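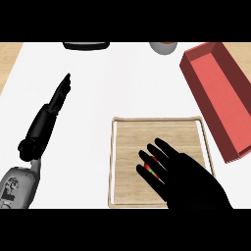
제4장 타이어와 노면 사이에서 벌어지는 일

4.1 들어가며

앞의 세 장에서 우리는 엔진과 변속기, 그리고 차체를 감싸고 흐르는 공기에 대해 꽤 긴 이야기를 나누었습니다. 숫자도 많았고 그래프도 많았으니 조금 지친 분도 계실 것입니다. 그런데 가만히 생각해 보면, 그렇게 애써 만들어 낸 출력도, 날개가 눌러 주는 힘도, 운전자가 브레이크 페달에 싣는 발의 힘도 모두 한곳을 거쳐서야 비로소 차를 움직입니다. 타이어가 노면과 맞닿아 있는 손바닥만 한 면, 우리가 앞으로 접지면이라고 부를 바로 그 부분입니다. 이 장은 처음부터 끝까지 접지면 이야기입니다.

필자가 학부생들과 함께 처음 서킷에 나갔던 해의 일을 잠깐 적어 두고 싶습니다. Horham 서킷에서 열린 12월 주행 시험이었는데, 아침 일찍 도착해 보니 풀밭에 서리가 하얗게 내려 있었습니다. 학생들은 겨우내 손본 서스펜션을 자랑하고 싶어 안달이 나 있었고(그 마음을 모르는 바가 아니지요!), 차는 정해진 시각에 맞춰 피트를 나섰습니다. 그리고 첫 바퀴의 두 번째 코너에서 힘없이 빙글 돌아 잔디밭에 섰습니다. 다친 사람은 없었고 차도 멀쩡했습니다. 돌아온 차의 타이어에 손을 대 보니 얼음장처럼 차가웠습니다. 그날 오후 해가 들고 나서 같은 차, 같은 세팅으로 같은 코너를 도는데 아침의 그 차가 맞나 싶을 만큼 얌전했습니다. 필자는 그날 점심에 먹은 식은 김밥 맛까지 기억합니다만, 학생들의 보고서에는 다행히 노면 온도만 적혀 있었습니다.

이 경험을 굳이 꺼내는 까닭은, 마찰을 고등학교 때 배운 대로 하나의 상수로만 기억하는 분이 많기 때문입니다. 교과서 앞쪽에 나오는 나무토막과 경사면의 문제에서는 마찰계수가 주어진 값이고, 문제를 푸는 동안 변하지 않습니다. 그러나 고무는 나무토막과 사정이 많이 다릅니다. 고무의 마찰은 온도에 따라 변하고, 누르는 힘에 따라 변하고, 미끄러지는 속도에 따라서도 변합니다. 게다가 조금 전까지 어떤 일을 겪었는지, 말하자면 그 타이어의 이력까지도 영향을 줍니다. 처음 배우는 분에게는 성가신 일이겠지만, 경주차를 다루는 재미의 절반쯤은 여기에서 나온다고 필자는 생각합니다.

4.2 고무는 어떻게 노면을 붙잡는가

타이어의 접지력은 크게 두 가지 작용으로 나누어 설명합니다. 하나는 노면의 작은 돌기들이 고무를 파고들면서 생기는 변형의 작용이고, 다른 하나는 고무 표면과 노면이 분자 수준에서 달라붙었다 떨어지는 점착의 작용입니다. 아스팔트를 가까이에서 들여다보면 골재가 울퉁불퉁 솟아 있는데, 고무가 그 위를 지나가면 눌렸다가 다시 펴집니다. 이때 고무는 용수철처럼 곧장 제 모양을 되찾지 않고 조금 늦게 돌아옵니다. 이 늦음을 히스테리시스라고 하며, 늦게 돌아오는 동안 에너지가 열로 바뀌면서 미끄러짐을 막는 힘이 생깁니다. 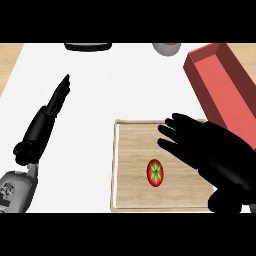 점착은 이와 달리 표면이 얼마나 깨끗하고 얼마나 가깝게 닿느냐에 크게 좌우됩니다. 그래서 비가 오면 변형의 작용은 제법 남아 있어도 점착은 눈에 띄게 줄어듭니다. 물이 얇은 막이 되어 고무와 노면 사이에 끼어들기 때문이지요. 비 오는 날 경험 많은 운전자들이 평소의 주행선을 벗어나 바깥쪽으로 크게 도는 모습을 보신 적이 있을 것입니다. 평소의 주행선에는 고무 가루가 문질러져 골재의 틈이 메워져 있고, 물에 젖으면 그 자리가 오히려 더 미끄럽습니다. 바깥쪽의 거친 노면에는 돌기가 살아 있으니 변형의 작용을 더 얻을 수 있습니다.

추운 날의 문제는 또 조금 다릅니다. 고무는 온도가 낮아지면 단단해지고, 더 내려가면 유리처럼 굳는 영역에 가까워집니다. 단단해진 고무는 노면의 돌기를 잘 감싸지 못하므로 두 작용이 함께 약해집니다. 반대로 너무 뜨거워지면 표면이 물러져 알갱이처럼 뜯기거나 속에서 기포가 생기기도 합니다. 그러므로 타이어마다 제 실력을 내는 온도의 범위가 있고, 이 범위를 작동 온도 구간이라고 부릅니다.

4.3 이 장에서 사용할 자료

이 장의 계산에는 가상의 값을 되도록 쓰지 않고, Wovance 팀이 교육용으로 내어 준 주행 기록을 바탕으로 삼겠습니다. 팀이 Horham에서 14바퀴를 연속으로 달리며 남긴 기록이고, 차량의 질량은 운전자를 포함하여 545 kg입니다. 타이어 표면 온도는 Gutell 적외선 센서로 측정하였습니다. 주행을 시작하기 전에 타이어를 덮개로 감싸 70 ℃까지 데웠으므로, 첫 바퀴의 값을 읽을 때에는 이 점을 꼭 기억해 주시기 바랍니다. 기록의 한 줄 한 줄을 다 볼 필요는 없고, 필요한 부분은 그때그때 표로 옮겨 두겠습니다.

우선 간단한 계산을 하나만 해 보고 넘어갑시다. 질량이 545 kg인 차가 평평한 곳에 가만히 서 있다면, 네 바퀴가 떠받치는 힘의 합은 중력가속도를 9.8 m/s²로 잡았을 때 5341 N입니다. 여기에 고속에서 날개가 2000 N의 힘으로 차를 더 눌러 준다면 합은 7341 N이 됩니다. 그렇다면 옆으로 버티는 힘도 같은 비율로 늘어날까요? 아쉽게도 그렇지 않습니다. 누르는 힘이 커질수록 타이어의 마찰계수는 조금씩 줄어드는데, 이것을 하중 민감도라고 합니다. 그래도 전체 접지력은 늘어나므로 날개는 제 값을 합니다. 얼마나 늘어나는지는 4.5절에서 Chaudhary 모형을 써서 차근차근 구해 볼 것입니다.

먼저 다음 절에서는 슬립이라는 말의 뜻부터 분명히 하겠습니다. 일상에서 미끄러진다고 하면 대개 접지력을 잃은 상태를 떠올리지만, 타이어는 조금씩 미끄러지면서 힘을 냅니다. 처음 들으면 고개가 갸웃해지는 말이고, 필자도 학생 시절에 이 대목에서 한참을 머물렀습니다. 종이와 연필을 곁에 두고, 바퀴가 굴러가는 속도와 차가 나아가는 속도를 따로 적어 가며 읽으시기를 권합니다.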